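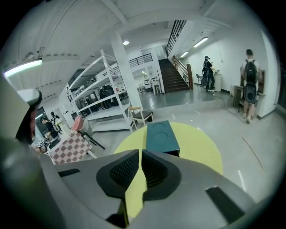

弗林比街坊读书会 七月例会记录

时间:晚上七点半开始,散会时已经过了九点半
地点:丹德盖特楼二层阅览室
主持:Gunhild Thorlacius
记录:Reshma Maluleke
到会:Karabo Masilela、Pieter Venter、Dineo Du Plessis,以及各位老会员和新来的几位邻居
请假:有几位正在外地探亲,托人带了问候,大家都收到了,谢谢惦记

一、开场和上次记录

Gunhild先向大家问好,说外面闷热成这样,还有这么多人肯爬楼梯上来,她心里很感动。新来的邻居各自讲了讲最近在读什么,有人在重读《呼兰河传》,有人坦白今年一本都没读完,是想来沾沾书气的,大家都笑着说欢迎欢迎。

上次的记录宣读后通过,只改了一处:我把Dineo推荐的那本散文集记成了小说集,实在不好意思,已经更正。Pieter又补充说,上次讨论到一半的“要不要允许大家在公用书上用铅笔做批注”其实没有结果,请不要写成通过。这一条也照改了。

二、本月共读:《边城》

这一项谈得最久,比预定多用了半个来小时,不过没有人催,我也就放心地慢慢记。

Karabo先领读了渡船那一段。他说自己头一回读是在学校里,为了应付作文,只记得有条河、有条狗;这次再读,倒是一直在看老船夫,看他怎么替孙女操心,话到嘴边又咽回去。他觉得书里很多误会都是因为老人家太小心,一句话绕来绕去,听的人就听岔了。

Dineo不太同意。她认为顺顺一家和傩送也各有各的沉默,怪不到老人头上,况且那样的年纪、那样的家境,谁能说得干脆呢?她念了白塔倒掉之后的那几页,念完屋里安静了好一会儿。

一位新来的邻居问,结尾那个人到底回不回来。举手看了看,两边差不多,Gunhild说她年轻的时候坚信会回来,如今反倒觉得回不回来都可以,翠翠总归要把渡船撑下去。Pieter说他还是希望回来,他这人看书就爱看团圆,请大家不要笑话他。(没有人笑话他,至少没有大声笑。)

顺带谈到了版本。手上的几种本子个别字句有出入,Karabo愿意把他注意到的地方抄一份,贴在阅览室门后的板子上,有兴趣的可以对照着看。

三、藏书和借阅

Dineo报告,公用书架上登记在册的书现有433册,旧杂志没有算在里面。清点的时候发现有8册逾期未还,多数是菜谱和旅行书,她已经逐一打过电话,口气都很客气,对方也都很客气,有一位还在电话里跟她讲了二十分钟怎么腌柠檬。

讨论后决定:逾期不罚款,借期照旧是一个月,可以续借两次。热门的书如果有人在排队,就请先还回来,等下一轮再借。

关于批注的事又谈了一回。赞成的人说,看到前面的人画的线,好像有人陪着读;反对的人说,线画得太多,自己的眼睛就不知道往哪儿放了。最后商定先试一试,在每本书后面夹一张空白纸,想说的话写在纸上,书页保持干净。试到秋天再看。

四、购书款

本季可用的购书款是3000元,由Gunhild保管账目。Pieter建议留出一部分添置儿童读物,理由是最近下午常有孩子跟着大人上来,翻来翻去只有那几本图画书,边角都翻软了。大家都赞成。

具体书单由Karabo和Dineo一起拟,下次例会前传给各位过目。想推荐书的,请把书名和一两句理由写给他们,理由写长一点也没关系,他们说爱看。Reshma(也就是我)提了一本讲植物的,Dineo提了两本诗集,有人提了一套很厚的武侠小说,Karabo说要先量一量书架还剩多宽。

特拉夫顿书店那边,Pieter去问过,一次多买几本可以便宜一些,送货上楼则要另谈。Pieter说不必谈了,他有小推车,到时候叫上两个力气大的就行。

五、秋天的朗读晚会

去年的晚会办得很热闹,今年还想接着办。初步想法是每人读一小段,五分钟以内,自己写的、别人写的都可以,方言也可以。Gunhild特别希望有人用家乡话读,她说听不懂也好听。

报名由我来登记,散会后已经有好几位找我写了名字。茶水照旧,点心由各家自愿带一点,请不要做得太丰盛,去年剩下的糕饼分到半夜才分完,有几位邻居第二天的早饭、午饭吃的都是枣泥酥。

朗读的次序有两种意见,一种是抽签,一种是让胆子小的先读。Karabo说胆子小的人恐怕更怕先读,于是改为自己挑位置,挑重了再商量。

六、其他事项

阅览室靠窗那盏灯又开始闪了,Pieter答应带工具来看看。

有人反映晚上楼道里说话声音传得很远,请散会下楼时尽量轻一些,楼下有小宝宝。

Dineo捡到一副老花镜,深色镜腿,放在进门的抽屉里,请失主来认。当场有三位上前试戴,都不是自己的,不过其中一位说戴着倒挺清楚。

七、下次例会

下个月共读《城南旧事》,由Dineo领读,时间和地点不变。手头没有书的可以先找她登记,公用书架上有2本,先到先借,也请看得快的朋友早些传给下一位。

待办:
Karabo:抄写《边城》字句对照,与Dineo拟书单
Dineo:继续联系逾期的书,准备空白批注纸
Pieter:修灯,答复书店
Reshma:登记朗读报名,整理本记录
Gunhild:核对购书款账目,下次带来给大家看

记录如有遗漏或记错的地方,请在下次例会前告诉我,打电话或者在楼下碰见了说一声都行。

Reshma Maluleke 整理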